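In defence of the sofa as a place to put the washing

I have folded clothes on a sofa for as long as I've had one, and I'd like to stick up for the habit, because it gets a terrible press. Every tidying book I've borrowed (and I've borrowed a few, and returned most of them) says the same thing: clean washing goes straight from the line or the airer to a proper flat surface, gets folded at once, and then goes in the drawer. The bed is allowed, grudgingly. The sofa never is. Apparently it's where laundry goes to die.

Well, my laundry does fine there, thank you. I can sit down, for a start! I'm not a tall woman but I still have to stoop over a bed, and after 14 shirts my back lets me know. On the sofa I've got the pile on one side, the finished things on the other and a cup of tea on the floor where I will probably kick it. The radio's on. It's the nearest thing I have to a hobby in the winter.

My friend Kusum Dubey is firmly in the other camp. She irons tea towels. She has a folding board, one of those plastic flappy ones, and she gave me one too a couple of Christmases ago, and it lives behind the wardrobe. Her argument is that a sofa cushion is soft, so nothing you fold on it comes out square. She's right about that. I've just never worked out what I'd want a square jumper for.

What I will grant her is that sports kit is a nightmare on any surface. My nephew Akash plays in a red kit, and his lot wash theirs in turns, so every few weeks a great bag of it comes to us. The stuff is slippery. You fold it in half, you smooth it, you turn to get the next one and the first has quietly undone itself.

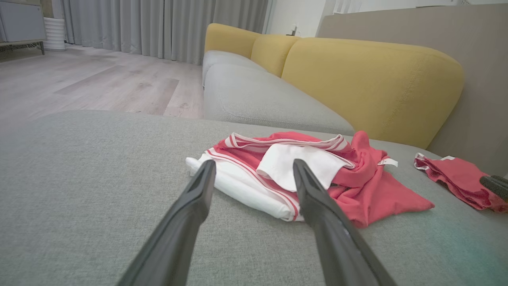
Football shirts, and anything else with a collar and a bit of trim, have taught me most of what I believe about folding, which is that you should get the collar where you can see it and then stop fussing. Kusum would have the sleeves tucked under and the sides meeting down the back. I'm perfectly happy with something like the red one on the grey cushion there, lying over the white with its stripy collar showing and one corner gone off to the side in a point. You can see what it is. Even the little white care label is sticking out, and if I'm in doubt about the temperature next time I haven't got to go rummaging. The other red one further along is just a heap, and I wouldn't lose any sleep over that either.

The serious objection, I suppose, is that the pile stays put. You mean to take it upstairs and then supper happens, and then someone wants to sit down and moves it to the arm, and by the morning it has been slept on by the cat. This has happened in my house. It has happened, I'd guess, nearly 190 times. But I don't think the sofa is to blame for it. When I lived in the flat on Jandar Road and folded on the bed like a good girl, I used to shift the lot onto a chair at bedtime and it stayed on the chair until I'd worn my way down to the bottom of it. The chair was worse. You couldn't even fold on the chair.

Ningsih Pillai at work told me she has 2 baskets per person in her family (I wrote that down, I was so impressed) and nobody's clothes get folded at all except for funerals and interviews. Clean basket, worn basket, off you go. I thought about it all the way home on the bus. I do see the sense in it, especially with three children, but I'd miss the sitting down. I like finding out which socks have made it. I like the smell, and I like the bit near the end when there's more cushion than clothes.

And there's company in it, too. You can't talk to anyone from the spare bedroom. On the sofa, whoever's passing gets handed a towel. Akash will do a whole row of shorts if there's a match on and he isn't made to notice he's doing it, and his folding is dreadful, and I put it all in the bag exactly as he leaves it.

So the flappy board is going to the charity shop, if Kusum doesn't read this first. If she does, it's still behind the wardrobe and I use it every week.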